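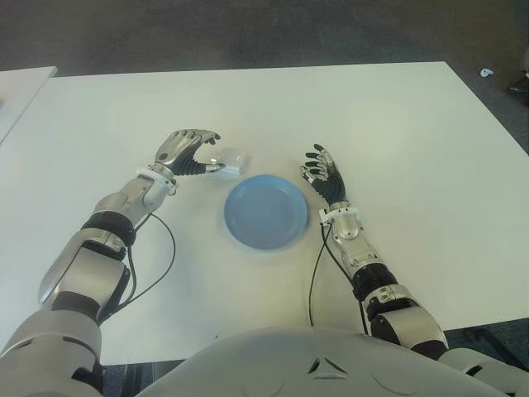
October, bench notes, glaze shop

Subject: pinholing in the pale blue on flatware. Continues from the September sheets. Copies to Dineo and Riaan.

Start 08:40. Kiln 2 was down to 60 °C at the spyhole, opened the door one notch and left it until 09:30. Cones on the middle shelf: 6 down, 7 just starting to lean. Bottom shelf: 6 at four o'clock. So the bottom is still half a cone behind the middle, same as the last three firings, and the spare kiln furniture we took out of the base made no difference that I can measure.

Pinholes first. Test plates from the Mahlangu body, bisqued to 973 and glazed with batch 14. Pinholes mostly on the inner base, few on the rim, none on the underside where the coat is thin. The same glaze on the Irner body, same shelf, is clean. I take this as fairly strong evidence that the gas comes out of the body during the glaze firing and that the glaze is only at fault for being too stiff to heal over.

Against that: Xolani fired the Mahlangu body with the clear last month and had no trouble. The clear is more fluid, though, and he put it on thinner. It doesn't settle anything.

Bisque temperature. 973 was never chosen. It is what the old controller gave when it was set to 980 and read low, and the number was copied into the program when the controller was replaced. Khanyisile found the original sheet in the drawer under the spray booth. Proposed: raise bisque to 1040 with a slow section between 700 and 900 for the carbon, and a 20 minute hold at the top. Absorption will drop. The glaze will have to be mixed thicker or the dip lengthened, and I would sooner lengthen the dip.

Absorption, boiled two hours, soaked overnight, wiped and weighed:

Mahlangu, 973: 14.1 %
Mahlangu, 1040: 11.8 %
Irner, 973: 12.6 %
Irner, 1040: 11.9 %

The two bodies are almost the same at 1040, and that would let us use one dip time for both. Worth having even if the pinholes don't improve.

Slurry. Batch 14 was made up from 2,000 g dry. Specific gravity this morning 1.46 against a target of 1.44. It had settled hard in the bucket, a layer you could stand a stick in. Stirred with the drill for ten minutes, put through the 80 mesh, then the 120. The 120 held back a teaspoon of coarse stuff, pale, gritty, not frit as far as I can tell under the loupe. Could be the whiting. Kept in a labelled jar on the window side.

Added 0.2 % Epsom salts as a saturated solution. It thickened within a minute or so and the drip test went from running off the blade to hanging. Checked again at 14:00, no hard layer yet. Will check tomorrow before anyone stirs it. PLEASE DON'T STIR IT BEFORE I HAVE LOOKED.

Colour. Lucienne thinks batch 14 is greener than 11. I put the tiles side by side at the north window and agree, slightly. Both have the same cobalt figure on the sheet but 14 was weighed on the small balance after it had been moved, and nobody re-levelled it. Levelled now. The 50 g check weight reads 50.02, good enough. Before levelling it read 49.6, and on an amount of cobalt that small it hardly matters in percentage terms, so I don't think the balance explains the green. More likely the new bag of talc, or iron in the ball clay. Line blend of talc, old bag to new, in five steps, to go in the next firing. Same cobalt solution for all five.

Frit. Cliso have changed the sack and the lot code format. The analysis sheet that came with it lists boron slightly lower than the previous one. I have written to ask whether the recipe has changed or only the reporting. Until they answer, use up the opened drum first and mark every batch sheet OLD or NEW. Riaan has the pen.

Melt flow, same ball weight, same ramp, 45 degree block:

Frit OLD: 61 mm
Frit NEW: 57 mm

One run each. The difference is within what I have seen between two balls of the same batch, so repeat with three of each before anyone quotes it.

Application. Timed dips on 1040 bisque, single dip, rim dried before turning:

2 s: coat too thin, scraped 0.3 mm
3 s: 0.4 mm
4 s: 0.5 mm, even on the base
5 s: 0.6 mm, crawled at the foot on one piece

Four seconds it is. Measured with the needle gauge in three places on each piece, and the figure is the middle one. The rims come out thinner whatever I do. Dineo suggests entering the bucket at a steeper angle and leaving with the wrist turned over. Tried it on two pieces and the run marks moved from the base to the rim, where at least they can be rubbed down.

Firing plan for the next glaze load, to be entered by whoever loads:

150 per hour to 600
200 per hour to 1120
80 per hour to 1215
Hold 15 min
Drop free to 1150, hold 30 min
Drop free to 900, then off

The hold at 1150 is the drop-and-soak out of the Narari trial notes. They report it cured pinholes on a similar stiff white. Their kiln is a third the size of ours and cools a lot faster, so our 30 minutes may well be too long and could turn the surface satin. Put one plate of the old gloss on the middle shelf as a reference.

Bring in one change at a time if we can stand the wait. If not: load half from 973 bisque and half from 1040, the same dip thickness on both, mixed on each shelf, and number them underneath in iron oxide — pencil burns off, as we found in August.

Sundries. Extractor belt squealing again, ordered. Kiln 1 element third from bottom reads high on the meter, 2 ohms over its neighbours, will need changing before the winter orders. Kiln wash flaking on two of the half shelves, scraped and set aside for recoating, do not use.

15:50. Mahlangu body, next 12 test plates turned and on the rack under cloth. Foot rings still soft. Riaan to turn them over at five.

To do
Talc line blend, five tiles
Three plus three flow balls
Chase Cliso on boron
Correct the bisque program in both controllers and cross out 973 on the wall sheet
Ask Xolani how thick his clear was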